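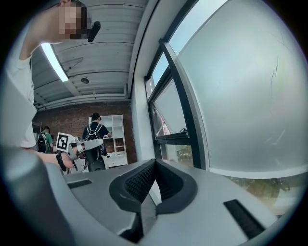

The Lireo hand unit is a hand-held gripper used to record manipulation tasks for later use in training robot arms. It was developed at the Calstead workshop and is normally operated in pairs, one unit in each hand. Setup and upkeep are done by the operators themselves, usually at the start of a shift. The body is gray plastic with a V-shaped opening at the center, and both inner faces of the opening are lined with black textured mesh padding. A white cube mounted on the unit carries a square black-and-white tag, by which its position is tracked. Operators may wear a black strap at the wrist. Most of the maintenance described in this article concerns the padding, the tag cube and the camera.

Background

The first Lireo units were assembled by Randi Amundsen at Calstead from printed parts and a small number of purchased fittings. The early version had bare plastic jaws, and smooth items such as glass jars and enamel mugs slid out of them. Mesh padding was added in the second version. The same version moved the tag onto a cube, so that it could be removed and replaced without opening the housing. Units of the first version were withdrawn and used for spare parts.

Setup

A unit is set up in a fixed order. The operator checks the housing for cracks, closes and opens the jaws several times by hand, and wipes the camera lens with a dry cloth. The tag cube is then pushed lightly from each side. A cube that moves must be reseated and tightened before anything is recorded, as the recorded path of the hand will otherwise drift from the real one.

Calibration follows. The operator stands in the open part of the room and turns the unit slowly through its full range while the tag is kept in view of the other camera. One pass takes 60 seconds. The Merkow software that stores the recordings reports the result as a pass or a fail and does not give a score. After 2 failed passes the unit is put aside for inspection and another is taken from the shelf.

Direct light on the tag is a frequent cause of failure. Ceiling lamps and large windows both produce glare on a glossy print, and tags are therefore printed on matte stock. At Calstead, units are calibrated facing away from the windows in the afternoon.

Routine care

The padding is the part that wears fastest. It picks up lint, flour and adhesive from tape, and its grip falls off as the mesh fills. It is brushed after each shift and washed with mild soap when brushing no longer helps. Alcohol wipes are not used on it because they loosen the backing. Padding is replaced after 200 hours of recording, or sooner if an edge lifts. Both faces are changed together, even when only one is worn. A new pad against an old one causes items to twist as the jaws close.

Tags are replaced when they are scratched or when a corner has begun to curl. The old tag is peeled off whole, the face of the cube is cleaned, and the new tag is pressed down from the center outward. The tag number must match the one entered in the software. Mismatched numbers caused the loss of a set of kitchen recordings in March, after which the number was also written inside the housing.

Repair

Common faults are a stiff jaw, a loose cube and an intermittent cable. A stiff jaw is usually cleared by removing the cover and cleaning the slide. No oil is applied, as it collects dust and spreads to the padding. Cracked housings are not glued. The part is printed again and the screws are carried over.

A repair guide was written by Kátia Camargo, who also introduced the paper log kept with each pair. The log lists the pad changes, tag changes and failed calibrations of both units. It is still in use at Calstead, although the Górecki site has since moved its records to a spreadsheet.

See also

Calibration
Fiducial marker
Robot end effector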